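Guides > Bench Kits > Flaltano Two-Arm Kit

Setting Up a Sorting Bench with the Flaltano Two-Arm Kit

Reading time: 3 minutes

The Flaltano kit comes with two arms, two mounting plates, a set of black frame rails and the Unaten control software. You supply the table and the laptop. Set aside an afternoon for the first build.

1. Put the rails on first

Lay the rails on the tabletop before you unpack the arms. You need a pair running front to back on each side, one rail across the rear and one across the front. Tighten the corners only halfway, push everything square, then go around again and tighten fully. If a corner is off now, both arms will be off later and you will spend your evening in the calibration menu.

2. Mount the arms

Bolt each arm to its plate, left and right. The arms are heavier than they look, so have a second person hold while you turn the bolts. Leave slack in the cable at the back of each arm – enough for the elbow to fold all the way. The manual shows the cable pulled straight. Don't copy that.

3. Run the reach check

Open Unaten and choose Reach Check. Each arm moves slowly to the limits of its area and back. Stand clear and keep a hand near the stop button. The software marks any spot on the table that neither arm can get to. Write those down and keep your containers out of them.

4. Lay out the work

Start with things that won't break. Rubber bands, a crayon box and a small plastic tray are good practice, and they call for different grips. Put taller items toward the back so the arms don't have to reach over them to get to the small stuff. Open containers are easiest if the opening faces up.

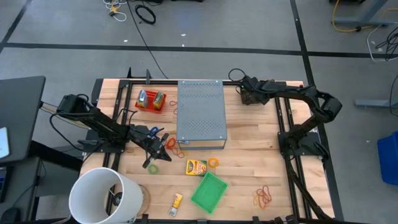

Wellington Medeiros wrote in to say that he would skip the rubber bands for the first week. On his bench the fingers kept closing on two or three at once, and he only got steady results after he lowered the grip force and switched to the narrow finger set. He also thinks the Kuroda kit handles soft items better out of the box, though he prefers the Flaltano rails.

He has a point about the grip force. The default is 100, the top of the scale, and that is too much for anything soft. Drop it to 11 and work up from there. The narrow fingers are sold separately.

5. Record a task

Pick one item and one container. Press Record, guide the arm by hand through the move, and press Stop. Repeat this with the item in a slightly different place each time. Three recordings are enough for a hard item like a box. Bands need a lot more. Save each task under its own name, or Unaten will write over the last one without asking.

6. Check the bolts

After about 2,000 moves, check the plate bolts again. The left ones on our kit had worked a little loose – a quarter turn fixed it. Run Reach Check once more before you go back to your saved tasks.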